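The brief for our module asked each pair to choose a commercial simulation package, use it for one term, and say whether the department should pay for it. We chose Osard, made by Firanus, mostly because the trial licence was free and the rest of the shortlist wanted us to ring a sales team.

# Osard Kitchen Pack: is it worth the money?

## 1. What we were sold

Osard is a simulator for two-armed robots doing household jobs. You get a physics engine, a control library in Python, a set of ready-made rooms and what the product page calls "a lifetime of crockery". The Kitchen Pack is an add-on. It brings worktops, fruit, trays and pans, plus a short list of tasks that come already scripted, so that in theory you can open the program after breakfast and have results by lunch.

We had results by February. Some of that was our fault.

The full licence costs £2,775 a year for a teaching lab, with the Kitchen Pack included. The trial is the same software with a limit of 600 saved runs, and we used every one of them.

## 2. The task

We picked the task listed as "Fruit to Tray". A pear starts on a wooden board at the right of the worktop and has to end up in the open cardboard tray in the middle. The right arm does the work. The left arm is there in case your own method wants two hands, and otherwise it keeps its fingers in the air like somebody waiting to ask a question. 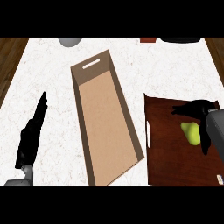
*Figure 1. Right hand over the pear, left hand clear of the tray.*

A run counts as a success if the pear is inside the tray walls and has stopped moving when the clock runs out. It doesn't matter how it got there. We argued about this for longer than the point deserved, because one of our early controllers liked to flick the pear off the board, and now and then the pear landed where it should. Osard scored these as full successes. We kept them in the totals and marked them with an asterisk in the log, which made us feel better.

## 3. Setting up

Installation took two afternoons. The installer checks your graphics driver, says it is fine, and then closes. The cure is on the Firanus help forum, in a thread started by somebody who sounds very tired. After that the program was stable and we had no crashes worth the name.

The control library is good. Moving a hand to a point takes one line, and the names of the functions say what they do. Whoever wrote it has clearly had to teach it to someone. The manual, on the other hand, still describes the previous version for most of chapter four, so the grip settings it tells you to change no longer exist. The ones that do exist are in a file called `misc`.

We compared two controllers:

- **Stock**, the script that comes with the Kitchen Pack
- **Tyagi**, our own, named after the street one of us was living on when we wrote it

Stock comes down on the pear from straight above and closes the hand. Tyagi looks at which way the neck is pointing and turns the wrist to suit before it closes. It's a small change and it took us five weeks.

## 4. Results

Each controller had 300 runs, with the pear's starting angle changed by a random amount every time.

Tyagi did better than Stock when the pear lay across the hand, and no better at all when it lay in line with it. We had expected a gain in both cases and wrote half a paragraph explaining the gain before we had the numbers. That paragraph has been removed.

Most of the failures happened in the last stretch of the approach. If the hand came in slightly off, a finger touched the pear before the others were ready and rolled it away across the board. Stock then carried on, closed on nothing, and carried the nothing carefully over to the tray. Tyagi did this too until we added a check.
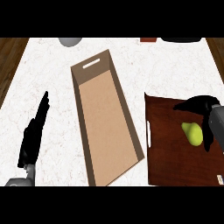
*By the Pramora pair, second-year robotics project — Dec 6, 2024*

The pose above is the one we spent the most time looking at, with the fruit on its side and a finger coming down beside it. Pausing there and nudging the wrist by hand taught us more than the log files did. Osard lets you freeze a run, alter one joint and carry on from the same instant, and we would miss that feature badly in another package.

The camera is harder to love. The default view of the worktop slices off whatever stands along the far edge, so anything back there is a curved underside and a guess. This made no difference to our task. A pair working on pans would have to move the camera first, and the camera menu is under "Lighting".

## 5. How real does it look?

Fairly. The marble is nice, the board has a proper polish on it, and the pear looks like a pear. We were less sure about how it feels, if a simulated pear can be said to feel like anything. Our impression is that it is too hard. A real one would give a little under the fingers, and it might bruise, and Osard has no setting for either. You can make the skin more slippery, up to a value of 100, at which point the task becomes a comedy.

We couldn't test any of this against a real robot. Our results say which controller is better at moving Osard's pear, and we would be nervous about claiming more.

## 6. Should the department buy it?

Yes, for teaching, with some grumbling. The library is easy to learn and the freeze feature is worth a good part of the fee. For research we would wait until soft objects are supported. Firanus lists them as "coming", as did the older copy of the same page that we found.

If the licence is bought, we suggest that next year's pairs:

- get the driver fix before the first lab
- skip chapter four
- back up `misc` before touching it
- decide what counts as a success before anything gets flicked

Our code for Tyagi and the run logs are in the project folder, asterisks included. The plotting script needs the older version of the library and will complain if it doesn't get it.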